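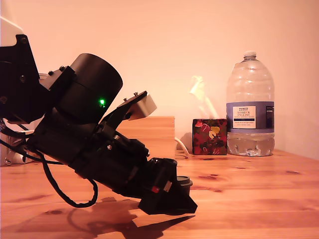 So what do we sell, exactly?

Sleeves, straps and padded cases for monitors, keyboards and anything else you'd hate to drop in a parking lot.

Print this page | E-mail this page

I started Trorkico in March a few years back with a borrowed sewing machine and a 29-inch monitor I was sick of wrapping in bath towels. Two friends wanted a sleeve like mine, then their friends did (you know how that goes), and before long my spare bedroom was so full of foam I couldn't open the closet!

These days we have a proper workshop on Laserwood, behind the tire place, and we've shipped 3,360 cases from it. The Odera is our flat screen sleeve and still my favorite, mostly for the big outside pocket that swallows a power brick and all its cables. The Kovari is the keyboard case. It costs $45, it comes in gray or a very loud orange, and yes, the orange outsells the gray.

We'll sew odd sizes too. Send us the height, width and depth, stand included if it doesn't come off, and we'll write back with a price. Custom work starts at $68 and repairs on our own zippers are free for as long as you own the case.

You're welcome to drop in and try your gear for size, but please e-mail first so I can clear a bench. We're closed on 18th May for a move to the bigger unit next door.

12 shares | 4 comments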